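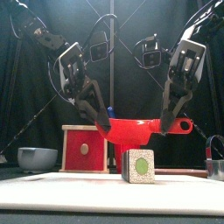
Jhonatan Alvarado

Course handout, Unit 4: Writing the guard evaluation

Scope. This unit covers the written report on a high school or junior college guard. Wings and bigs are handled in Units 5 and 6. Bring your own notes from two full games of the same player. Highlight clips are not accepted as source material.

1. Order of the report

Open with position and body type in one sentence. Follow with shooting, ball handling, passing, defense, and motor, in that order. Level of play projection goes last. Readers on a coaching staff look for items in fixed places, and a report that changes the order gets read twice or dropped.

2. Shooting

Separate catch-and-shoot attempts from attempts off the dribble. A guard who makes 18 of 50 threes over a stretch of games is at 36 percent, but the figure has little use until it is split by shot type. Record whether the feet were set and which hand the last dribble came from. Free throw percentage is the better guide to touch when the three-point sample is small.

Do not write "streaky." Any small sample is streaky.

3. Ball handling and pressure

Note the first dribble against a set defender, then the response to a trap. Grade the two separately. Common errors in last term's papers:

- Counting a dead dribble as a turnover. It is charted in its own column.
- Grading the handle in transition only.
- Leaving out the weak hand.
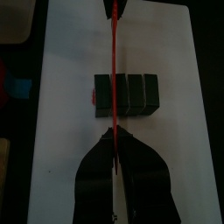

Ginting, May

4. Defense on the ball

Chart every possession in which the subject guards the ball for three seconds or longer. The class file for the Jomley summer league holds 418 such possessions across 14 games. Almost 50 of them end in a switch and are excluded from the containment grade. For the rest, mark the point of first contact and whether the ball handler got a shoulder past the hip.

Screen coverage is a separate line. State what the team was playing (drop, hedge, switch) before grading the player. A guard who goes under on instruction has not made a mistake.

5. Assignment

One report, 300 words at most, on a guard from the Sikorance or Galtik rosters. Attach the chart. Reports without a weak-hand entry will be returned ungraded. Section 2 figures must show makes and attempts next to any percentage.

Reading for next unit: packet pages on wing length and closeout distance.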